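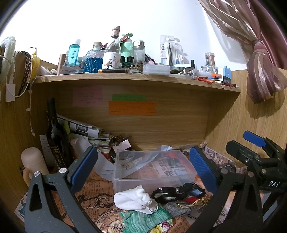
Two-gripper setup at the cluttered desk station, with fabric items in front of the clear bin.

Hand-held gripper pair: setup and care FAQ

Last updated 2023-11-25

103 shares – 14 comments

These answers cover the pair of hand-held grippers used at the Ernton desk station. They apply to the left and right units alike unless the answer says otherwise.

What do I check before the first session of the day?

Open and close each gripper fully five times with nothing between the fingers. The fingers should move together and meet in the middle. Look at the pivot pins on both sides and press each one with a fingertip. A pin that moves in or out needs attention before you record anything. Then wipe the lens and check the live view on the Tovora screen.

The live view has black corners. Is the lens mounted wrong?

No. The lens gives a round view and the corners stay black. What matters is that both fingertips show and that they come in from the bottom at the same height on either side. If one sits higher, loosen the two screws on the camera bracket, level it and tighten them again a quarter turn at a time.

How do I clean the blue pads?

Use a lint-free cloth dampened with plain water. Go along the ribs, then across them. Fabric work leaves fibers in the texture and the pads start to slip on thin cloth. Do not use alcohol or glass cleaner. Let the pads air dry for ten minutes with the fingers open.

When should pads be replaced?

At 800 grasps, or sooner if the ribs look flat or an edge has started to lift. The counter is on the Veleck page under Tool Status. Replace both pads on a gripper together and reset the counter for that gripper only. The longest we ever ran one set was 1,622 grasps, and the last part of that data had to be thrown out for slipping.

How do I change a pad?

Power the unit down. Peel the old pad from the tip toward the base, keeping the black backing in place. Clean off the old adhesive with the plastic scraper from the kit. Line the new pad up with the tip first, press down toward the base and hold for one minute. Leave the unit closed on the foam block for an hour before use.

A finger feels stiff. Should I oil the pins?

Do not oil them. Oil gets onto the pads and then onto the fabric. Most stiffness comes from thread wound around a pin. Pull it out with tweezers and try again. If it is still stiff, put the unit in the Mihăilă box with a note saying which finger.

How should the desk be set for the bin task?

The clear bin goes on the printed mat, inside the lower compartment, empty at the start. The cloths and small soft items go in a loose pile in front of it. Bottles, papers and everything on the upper shelf are background and stay as they are. Leave enough room on each side of the bin for a gripper to open fully – check this by hand, with both units, before starting.

The tracker loses the clear bin. What can I do?

Clear plastic over a busy print is hard for it. Turn the bin a few degrees until the rim catches the light, then run the short calibration again. Do not put tape on the bin.

Can a cord or chain be picked up with these pads?

Yes, but close slowly and lift a short way first. Cords tend to slide to the back of the pads and can reach the pins. Check the pins after any run with cords in the pile.

How often is full calibration needed?

Every 200 grasps, after any pad change, and after a drop of any height. It takes six minutes per unit. The old schedule from May called for once a week and no longer applies.

Where are the units kept overnight?

On the charging rack, fingers closed, lens caps on. Do not leave them on the desk.

Was this page helpful? 31 people found this helpful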